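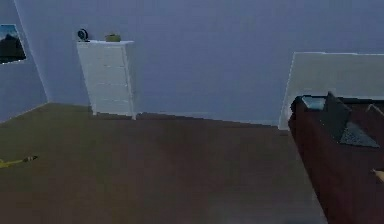

Drita Shehu

L'équipe de Gruvosdale a repris en mars la collecte d'exemples en simulation pour Vurent. La chambre virtuelle sert aux consignes de déplacement et de saisie. On garde 40 épisodes par consigne, les autres sont écartés à la relecture.

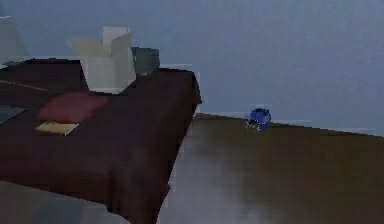 Le lit de la chambre simulée et un petit objet bleu au sol, contre le mur.

Lempi Niskanen a relu plus de 730 épisodes et en a signalé 17 dont la consigne était ambiguë.

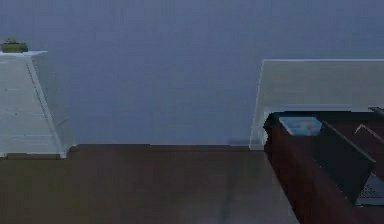

Ces 17 consignes seront réécrites avant le prochain envoi à Henao.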